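From: Gladys Mwaipopo
To: Wevotwood list
Subject: Re: Skakville open day, was it worth the drive?

Hello all, and thank you Musyoka for asking. I did go on Monday, and I'm so glad I did, even with the 5 miles of road work outside Biltcombe. The kitchen session was the one I'd stay longer for. It's all done with hand-held grippers, two at a time, in an ordinary kitchen with the window and the dishes and everything, and the job that afternoon was handling bowls. 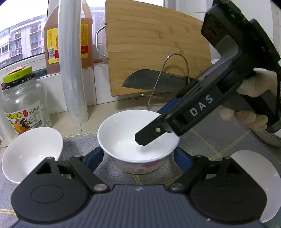
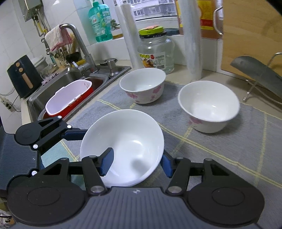

Both from the bowl session at the Skakville open day.

Musyoka Athumani wrote:
> Did anybody get to the open day? I'm wondering whether the
> kitchen demo is worth bringing the students to, or if it's
> mostly talks. Also, can they try anything themselves?

To your first question, yes, bring them! There is one talk, by Wycliffe Rotich, and it lasts 10 minutes (well, he was asked to keep it to that). The rest is watching and asking. What I liked was how close you get to the fingers. They have blue strips on the inside, and you can look right at how they meet the side of a bowl, which my own class only ever sees in slides.

As for trying it, visitors can have a turn after four o'clock if they sign up at the door. I had mine and I was hopeless – my wrist wanted to do everything and the gripper wanted to do something else – but Muthoni Rweyemamu was very patient with me. She told our group they had 114 people sign up in October, so do get your names in early.

Parking is behind the building, and the coffee is better than last year's. If you want a group slot, write to Kibet Rugemalira and mention the list.

Warmly,
Gladys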